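This site uses cookies to keep you signed in and to remember your settings. By continuing to browse you accept this. Manage choices

Mudora: why does Pell's voice change and then change back?

Posted by Steinar Hviid in Animation and Kids' TV, December

I'm watching Mudora with my daughter on Jukudine, in English, from the first episode. We're partway into season 2 and something is off with the voices.
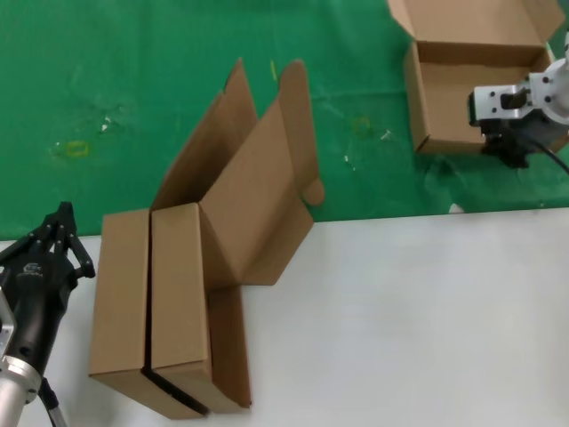
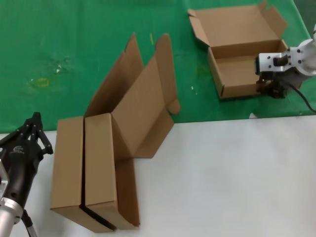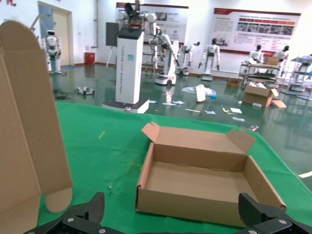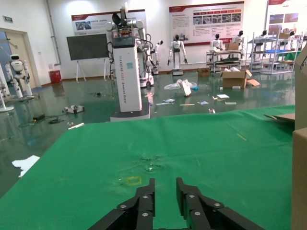
Cardboard and green cloth, four views.

Pell, the ferry boy, has one voice for all of season 1. It's a slightly hoarse voice and he talks fast. Then in the lighthouse episode he sounds like a different kid, higher and slower. In the next episode he has the old voice again. Then the new one for a while, then the old one for the story where the ferry gets stuck in the reeds, and then the new one again as far as we've gotten.

My daughter noticed before I did. She asked if Pell was sick.

I looked at the credits, but the app shrinks them into a corner and starts the next episode, and when I did get them full size they only listed "English voices" as a block with no character names. As far as I could tell, the block was the same on every episode, which doesn't help.

What I would like to know:

Was he recast, and if so, where does it really happen?

Are the episodes on Jukudine in the wrong order? There is also a thing where the grandmother's boat is burned in one episode and fine in the next.

Where does the 60-minute special go? The app lists it separately under "Extras" and I don't want to spoil anything by playing it too early.

I've tried the other audio options. The original audio is fine, but my daughter doesn't read fast enough for the subtitles yet. I also tried it on the laptop and on the TV and it's the same on both, so I don't think it's the device.

I remember none of this from when it was on regular TV, but I only ever saw bits of it then.

Thanks for any help.

Steinar Hviid

reedbank_jo

He was recast, and your episodes are out of order. Both things are going on at once and that's why it sounds so strange.

The first English Pell recorded all of season 1 and the start of season 2. Then he got older and his voice dropped, and Petside, which did the English version, brought in a second boy. The second boy does Pell from the lighthouse episode through to the end of the series. There was one clean switch. When the show first aired in English you heard the old voice, then the lighthouse, then the new voice, and that was it.

The problem is that Namboodiri (the studio that made the show) didn't produce season 2 in the order it was meant to be seen. They worked on several episodes at the same time and gave them numbers as the scripts came in. The English version was recorded in broadcast order. Jukudine has the episodes up in script number order. So a few that should come before the lighthouse now come after it, and those are the ones where the old Pell pops up again.

The boat has the same cause. The grandmother's boat burns near the end of the harbor story. The reeds episode was written later but belongs before the fire, so the boat is still whole in it.

If you want to fix it for yourself, this is the start of season 2 in the order it aired. I'm going by titles because the numbers on the app are the ones that cause the trouble.

The New Rope
Market Morning
Stuck in the Reeds
The Bell Under the Water
Grandmother's Boat
Harbor Fire
The Lighthouse
A Letter for Pell
Two Ferries
The Long Fog

After The Long Fog the app order and the aired order match again until close to the end of the season. There are two more swapped there, The Mapmaker and Low Tide. Watch Low Tide first. It doesn't hurt much if you get it wrong, but there's a dog in The Mapmaker that they find in Low Tide.

The special goes between season 2 and season 3. Don't play it before the end of season 2. It opens with the thing that the last episode of season 2 builds up to, with a recap, so you would lose the whole surprise in the first few minutes.

One more point on the special. On some services it was cut in half and shown as two regular episodes, and for the cut version they recorded a short new opening for the second half. If you ever see "The Winter Crossing, Part One" it's the same story. You don't need both. The uncut one under Extras is the better one to watch, and the second Pell does it all the way through.

About the credits, the English voice block is one card that was made once for the whole of season 2 and stuck on every episode. Both boys are on it. It can't tell you who is in which episode. The season 1 card did have character names, but on Jukudine it's only on the first few.

To stop the app from shrinking the credits, press up or back on the remote as soon as the countdown shows. You can also turn off autoplay in the profile settings, which you will want anyway if you're going to jump around in the list. On a kids' profile that setting is hidden and you have to change it from the main profile.

Cobbler88

I don't think it was ever recast. I watched this with both my boys and Pell sounded the same to me. Sometimes these services speed up the episodes a little to fit and it makes the voices higher. That was a big thing with older shows. Check if the episodes with the high voice are shorter.

Also check your TV sound settings. Ours has a "clear voice" mode and it made everybody on every show sound like they had a cold. Turned it off and it was fine.

The show gets slow in the middle, but stick with it. I don't know about the special, we never saw it.

reedbank_jo (reply to Cobbler88)

Speed-up does happen, but it would change every voice in the episode and the music too. The grandmother and the ferryman sound the same all the way through, and so does the theme tune. It's only Pell. And he said the new one talks slower, so it would be an odd kind of speed-up.

If you watched on the old discs, you had the aired order, so the change would have come once and you could easily miss it. The two boys are not that far apart in the quieter scenes.

Steinar Hviid (reply)

Thank you both. I checked the lengths and they're all within a few seconds of each other. The clear voice setting was off already.

We went back and played Stuck in the Reeds again and then Grandmother's Boat and Harbor Fire, and it makes much more sense. The rope that Pell is so proud of in the reeds is the one he uses in the fire. In the app order he had already lost it.

Do you know if there's a way to make the app keep your own order? I've been writing the titles on a piece of paper.

Lindqvale

There's no custom order on Jukudine. I asked their help chat last spring about a different show and they said they show what the rights holder sends them. What you can do is add single episodes to the watch list instead of the whole show, but the watch list sorts by newest added, so you have to add them backward, last one first. It works on the phone app. On my TV it only lets me add the whole show. The paper is probably easier.

I worked at a shop that sold discs when Mudora came out in English, so I can add some things on that side in case you want to own it.

There was a box with all 100 episodes and the special. It's in aired order, with the special on its own disc, and the booklet has a proper voice list with both Pells named by episode. It went out of print and sellers ask up to 300 dollars for it now. I would not pay that. The booklet is nice, but the picture is the old transfer and it's softer than what you have on Jukudine.

The separate season sets are a lot cheaper used. Season 1 and season 3 turn up all the time. Season 2 is harder to find and there were two printings of it. The first printing has a blue spine and the reeds episode is missing its English track, so it plays in the original language whatever you pick in the menu. They fixed it for the second printing, which has a green spine. If you buy used, ask the seller for a photo of the spine. A lot of them use a stock picture in the listing and it's nearly always the blue one.

Libraries sometimes have it too. Ours had all of it in the children's section, minus a disc.

I agree with reedbank_jo on the order except for one thing. I would put The Bell Under the Water before Stuck in the Reeds. When the show was repeated it ran that way, and Pell mentions the bell to the ferryman in the reeds. In the first run it was the other way around and the line made no sense. But both are before the fire and both have the first Pell, so for the voice it makes no difference.

For what it's worth, my niece started with season 3 and only knows the second Pell. When she went back to season 1 she thought the first boy was playing Pell's older brother. Kids get used to it in an episode or two.

reedbank_jo (reply to Lindqvale)

You're right about the bell line. I had forgotten that. Steinar, if you haven't gotten to those two again yet, do Bell first and then Reeds.

Steinar Hviid (reply)

Too late for Reeds, but we'll watch Bell tonight. I turned off autoplay from the main profile and that worked. I've marked this as solved, but I'll look in again when we reach season 3 in case the order goes wrong there as well.

Last updated: December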